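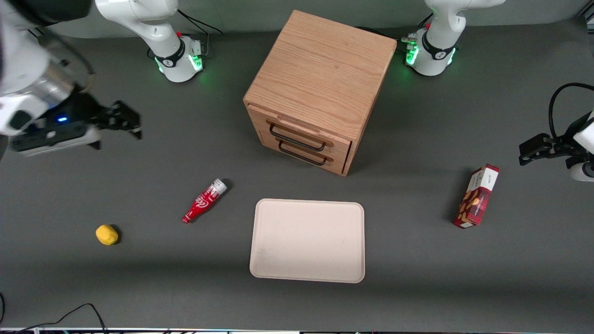 Open Day at the Briltent Workshop, Thursday, May 17, 2018

Briltent opened its workshop on Siltness Road to visitors for one afternoon, from 2 until the last people left. We had invited customers, neighbors and two classes from the technical college. The guest book shows 300 names, and a good many visitors did not sign it. Magdy Bennani and the handling team ran the demonstrations.

There were 11 stations across the two halls. Most of our own pictures came out too dark to use, so this page is a short one. The text under each heading gives the main points from the talks, for people who asked for them and for those who were at another station at the time.

Station 4: Two arms, one table

The two-arm table was the busiest station of the day. Both arms are mounted at the back, with their grippers working toward the front, so people could stand close to the rope and still see what was being picked up. The objects are ordinary ones: a snack box, a Coca-Cola bottle, a small yellow piece, a beige tray and a wooden cabinet with two drawers.

Magdy's talk covered how the work area is divided between the arms. Each arm has a side of its own, and the middle is shared. Only one arm at a time may enter the shared part. He was asked several times what happens if both want to go there, and the answer is that one waits. The waiting arm is chosen before the motion starts, and visitors who stayed for a second round could see the pause.

The talk was given every half hour. The 3:30 talk started late while we moved the rope back to make room for the college group.

Station 5: Bottles and boxes

Asis, our partner for packaging trials, had a table of cartons and bottles that visitors could handle. They explained why a round bottle lying down is harder to pick up than one standing up – it can roll when a finger touches it. A handout on this is available at the front desk.

Station 6: Questions at the table 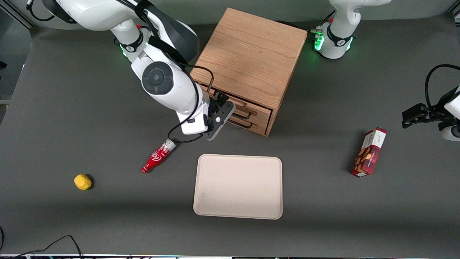

Drawers came up more than any other subject in the question sessions. People expected the bottle to be the difficult item and were surprised to hear how much of the team's time goes into opening and closing furniture. A bar handle like the ones on the oak cabinet leaves little room for error, and the gripper has to come in from above at a slant with its fingers right at the handle. Pull at the wrong angle and the whole cabinet moves with it. Magdy said the team had logged 3000 drawer pulls since the winter, on cabinets of several kinds, and that the failures were kept along with the good ones.

Other questions, with short answers:

Can it lift something heavy? These arms are meant for light goods. The heavy lifting is done in Hall 2.

Does it know what is in the box? No. It works from the outside shape.

Can I buy one? Please write to the sales office. We do not sell from the demonstration floor.

Station 9: Radebe line

The Radebe packing line ran at half speed for the afternoon so that it could be followed by eye. Visitors were taken along it in small groups, with ear protection handed out at the door. We are sorry to those who missed the last group – the line had to be stopped at 5 for cleaning.

Lost and found

We still have a gray scarf, a pair of reading glasses and a child's water bottle. They are at the front desk until the end of the month.

Next visit

A smaller evening visit is planned for July, for customers only. Places will be given out by e-mail. School groups can ask for a separate date at any time of year, and should tell us the age of the students and how many are coming.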